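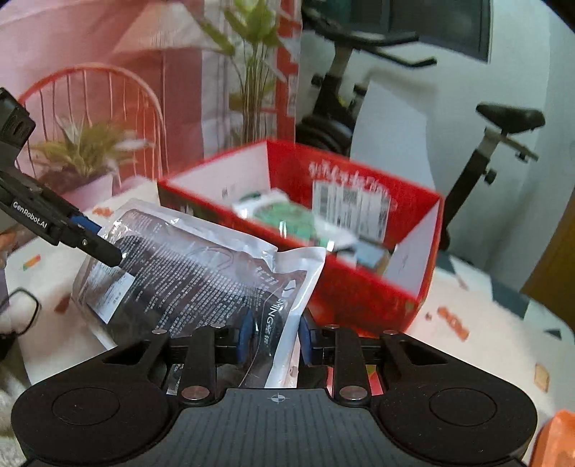

24 November 2024
By the Prirville Repair Shelf desk

The parts swap at Prirville library opens again next month, and we are changing how donated items come in. Since July the shelf has taken in more than 400 small parts, most of them cables, chargers, hinges and lamp fittings. Many arrived loose in shopping bags, and sorting them took longer than fixing things did. From now on, please leave parts in the packet they were sold in if you still have it. A bag like the one at the top, partly see-through with a panel of small print and diagrams, is the kind we like best. You can make out a loop of wire or cable through the plastic without opening it, and the paperwork stays with the part. If the packet is long gone, a clear freezer bag with a slip of paper inside will do. Write what the part came off and whether it worked when you last used it.

Items go on the shelf by type first and by size second. Cables are at the left end, then plugs and adapters, then screws and brackets. Clock and radio parts have moved to the drawers under the window because the shelf was bowing. The drawers stick in damp weather, so pull from both handles.

We can't take batteries of any kind, light bulbs with a cracked base, or anything with bare wire showing. The Stasiv Road recycling yard takes all three. Its small electricals bin is just inside the gate, on the right, and you don't need a permit if you walk in.

The limit is still 18 items per household per visit, coming in or going out. A bag of matching screws counts as one item. So does a lamp with its shade. We had a few disagreements over this in the summer — the rule is now printed on the sign above the table.

The Flestlow kettle lids that several readers asked for have all gone. We have a waiting list at the front desk and will phone people in the order they signed up. There are still plenty of Plirnomano vacuum hoses, both the long and the short type, and we would be glad to see them leave. Bring your old hose end along, as the two fittings look alike but do not swap.

The repair table runs for 30 minutes longer than before, to give people time to finish what they started. Tools stay on the table. The small screwdriver set is short of its smallest blade, so if it went home in your coat pocket, please drop it in the returns box by the main door.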